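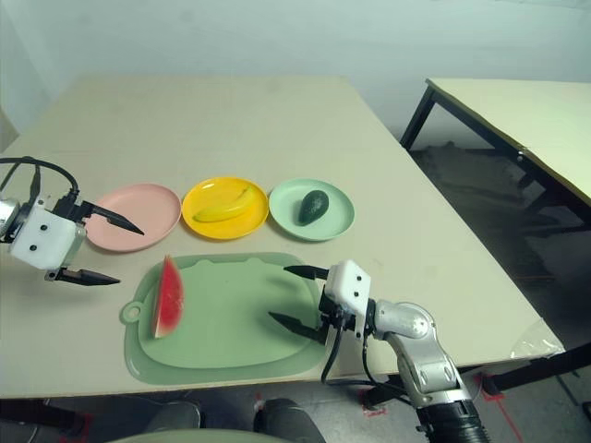

Davell food bench book, vol. 2, p. 102

February, a bit after 2 pm

Long table wiped down, plates out in a row: pink, yellow, mint. Banana on yellow, avocado on mint, pink left bare for now. Watermelon wedge standing up on the green board, left end. Board in front of the plates, nearer me.

Colour question first, that's what Cloutier keep asking about. Banana on yellow is poor. Fine if you know it's a banana, but the fruit and plate run together once you step back to the door. Avocado on mint much better, dark on pale, reads straight off. Watermelon on the sage board best of the lot, the red does all the work. Note for the tray set: swap banana to pink next round, leave avocado where it is.

Ward wants the melon on pink. I don't. Pink under red flesh will look like a leak, and it WILL leak. Try it anyway so we can stop arguing.

Cutting board. Inner rim should hold the juice from one wedge, not convinced about two. To test: 20 mL water from the syringe, tilt toward the tab end, see where it gets over. Then again with real juice, which is stickier and creeps. Tanner's sheet has 800 g as the top load for a board this size but doesn't say if thats fruit or fruit plus knife. Ask him.

Hanging hole: hook on the Fendness rail is too fat last I tried, check against the new ones before ordering more. Don't file the hole out again, we wrecked the last board that way.

Plates are the Raltano samples. Wash test still owing on all three colours. Hot cycle, then the turmeric soak overnight, my money's on the yellow hiding it and the mint going brown. Keep one of each unwashed in the drawer for comparison (LABEL THEM this time).

Fruit notes
- banana: use today or it's muffins
- avocado: not cut yet, squeeze it before you commit a knife
- melon: wedge stood upright seems alright, but lay it flat for carying

Scale reading drifted again this morning, some 2000 g on an empty pan after the tea towel got caught under it. Re-zeroed. Ignore the first line on yesterday's sheet.

Still to do: clear film off the corner of the table, sharpen the short knife, ring Cloutier re lids. Ward has the spare syringe, get it back.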